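Checking wrist camera views before a cloth handling session
Flotden cell notes, part 4

Cloth tasks lose more episodes to bad close-range views than to missed grasps. The procedure below applies to all folding and draping work in the Birkwood cell and should be completed before the first recorded episode.

Set the room lights to the fixed level and leave auto exposure off. White fabric will drive the gain down if it is left on, and the colour of the bench shifts between episodes.

Jog the wrist to the pre-grasp pose, then lower it in steps of 8 mm until the cloth fills most of the view. Save one still at the lowest pose.
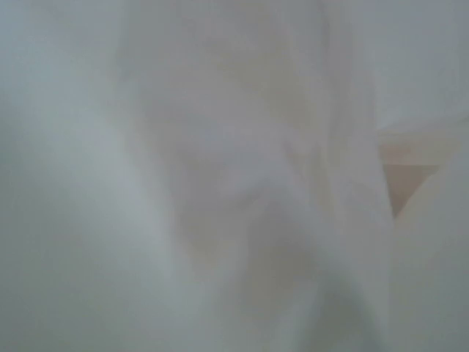

Loss of focus at this distance is acceptable. Clipping is not. Folds must remain separable by shading, and the histogram should show no more than 2 per cent of pixels at full white. If it does, shorten the exposure and repeat from the pre-grasp pose.

Do not rely on the wrist view alone for edge detection. Keep the overhead camera running and confirm both clocks agree.

Log the exposure value, the lowest pose and the operator's initials. Changes to the limits go through Elsa Aasen.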